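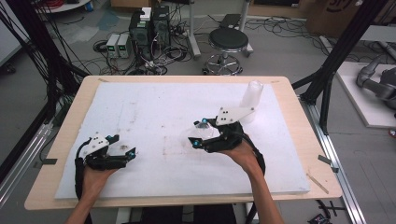
**Right gripper drops out halfway through a recording, any ideas?**

*posted by petix_bench*

Hi all, I'm on the hand-held grippers (one per hand, wired) and we're recording clear plastic cups being stacked. The right one keeps losing its signal mid-take and the log just says error 235. Left one is fine, always! We lost 1256 takes before I spotted it, which hurt. I've swapped the USB port and restarted everything, no change.
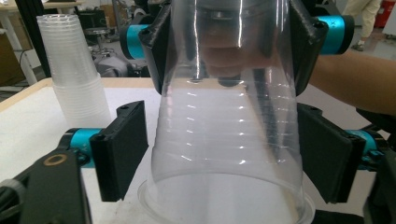
*Upside-down cup between the two grippers*

**dodton_dave_not**

Cable. It's always the cable.

**heydari_fan**

I'd agree with the cable, but check *where*. Ours went right where it leaves the gripper (you bend it every time you turn your wrist, poor thing). Wiggle it there with the live log open and see if 235 pops up. If it does, swap the lead and tape the new one to your forearm with a bit of slack. I'd also get the software to stop on a lost signal. Ours didn't, and it happily saved 4 days of rubbish.

**bellow**

Had this in December, updated the firmware to 2877 and it went away. Might have been luck, I'd moved the cables as well.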